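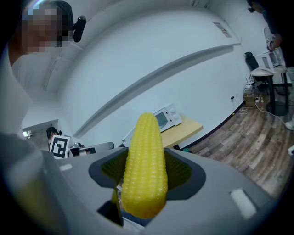

Corinne Haddow
Robotics technician and occasional reviewer

The Grustance hand-held gripper kit has been on my list since January. It's a gripper you hold and work yourself, and it records what you do so that a robot arm can be trained on it later. The company rents the kit by the week or sells it outright. I took the rental.

The kit ships through Pakgate and came to our office in Villanueva in two cases. One had the grippers, chargers and cables. The other had the printed marker boards, a bag of spare finger pads and a folder of instructions. One charger had the wrong plug for our outlets. Grustance answered my email the same afternoon and told me to use any adapter I had, so I did.

Setup is supposed to take 20 minutes. It took me longer the first time, mostly because the instructions for the marker boards are on a different page from the instructions for calibration, and you need both open at once. You hold a board in view of the gripper, turn it slowly, and wait for the tone. The second time I knew where everything was and it went quickly.

For the task I picked something simple with a few steps in it. There's a microwave on a table and a yellow toy corn cob. Pick up the corn, open the door, put the corn on the glass plate, close the door. Then the same thing backward. I wanted a door in there on purpose. Picking things up and putting them down makes any gripper look good.

The corn is an awkward shape, and the jaws did well with it. The pads have a grid of tiny bumps on them and they angle in toward each other, so a round thing settles between them without much fuss. I could hold the cob upright or on its side. It slipped on me when I grabbed it by the very tip, and I would expect that with any gripper.

The microwave door was harder. You have to hook it with one jaw and draw it toward you, and the housing is wide enough that you can't see your own fingertip while you're doing it. After a while you learn to go by feel. Two of us took turns and we both bumped the front of the microwave more than once in the first batch.

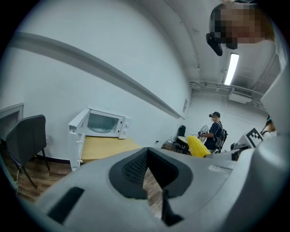

The microwave with its door open, seen over the body of the gripper.

We aimed for 30 recordings in a session. Of the first set, 24 were accepted by the checking software and the rest were thrown out for lost tracking. Most of the bad ones came from me turning too fast on the way to the table. The software is called Travlow and it comes with the rental. It tells you right away when a recording is no good, and I like that a lot. With the last kit I tried, you found out the next day.

The camera view is very wide. Straight walls come out curved and you get most of the room in every recording, including whoever is standing in it. That's useful for tracking, but think about who and what will be in view before you start. Travlow has a setting to blur faces on export. It's off by default and I think it should be on.

Weight is my main complaint. The gripper feels fine for a few minutes, and then your wrist starts to notice. I got into the habit of stopping after every 15 recordings and putting it down for a bit. My coworker has bigger hands and minded it less. The grip only comes in one size, and there's no strap in the box.

Battery life was good. I charged the grippers overnight and never ran one down in a session. The cables are short, though, so plan on charging close to a wall.

Other small things. The finger pads pick up dust and need a wipe with a damp cloth. The lid on the second case doesn't close properly unless the folder is in flat. The file names Travlow makes are long and hard to sort, and you can't change the pattern until you export.

I have not trained anything on the recordings yet, so I can't tell you how well a robot does with them. I'll write that up separately when it's done. What I can say is that the recording side works and a new person can be useful with it the same day.

If you have one task to record, rent it. If you plan to record all year, buying costs less over time, but I would ask them about the grip size first. I've kept the rental for one more week and I'm going to try it with drawers and a jar lid.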